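Notebook, bench 3, August

Started 09.40. Carried on with the black ring housing from the Movodside job. Veikko wants it back on the shelf before the Onditz parts come in, so the plan for the day was cleaning, a look at the window, and a decision on how to support it while the adhesive cures.

Window first. Wiped with lint-free cloth and the usual alcohol, two passes. One mark near the rim would not shift on the first pass and went on the second. No scratches that I can feel with a fingernail. The gloss on the outer steps shows every fingerprint, so gloves from now on, please, and that includes people who are only moving it across the bench.

Ran a cotton bud round the inner edge, between the small bumps. They collect dust on the side away from you and it is easy to think you have finished when you have not. Turn the part and go round again.

Then the support block. The bare one we used last time left a dull patch on a test piece – Vlasta still has it in her drawer if anyone wants to see. Theda suggested covering the block and I found the red stuff in the cupboard under the sink. It does not like going round corners. First attempt had a ridge right where the ring would sit, so I peeled it off and started again, keeping the joins away from the top face as far as I could. Second attempt is still creased on the front but I left it.
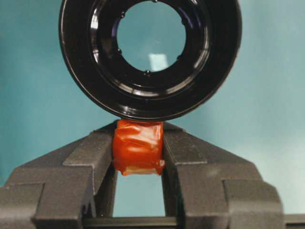 Ring and covered block, contact at the lowest point of the ring.

Tried the block at the bottom of the ring and a little to the left. Bottom is better. To the left, the ring wants to roll and you end up chasing it. Held at the bottom for 2 minutes, took the block away, checked under the lamp: no mark on the black. Repeated with slightly more pressure, same result.

Uwe asked whether the covering will go soft near the adhesive. I don't know. Put an offcut in the tin with a drop on it and wrote 24 h on the lid. Please leave the tin alone until I have looked at it.

Lunch, then paperwork. The Movodside sheet has this as part 2907 but the drawing Benedikt printed is an older issue and the number is missing from it. Asked him for the current one. Until then go by the sheet.

To do:
Look at the offcut in the tin
Trim the loose fold on the block, bottom corner
More gloves, medium
Ask Theda if there is any of the red left, I used most of it
Current drawing from Benedikt

Stopped 15.20. Ring is back in its box, lid on, window side up.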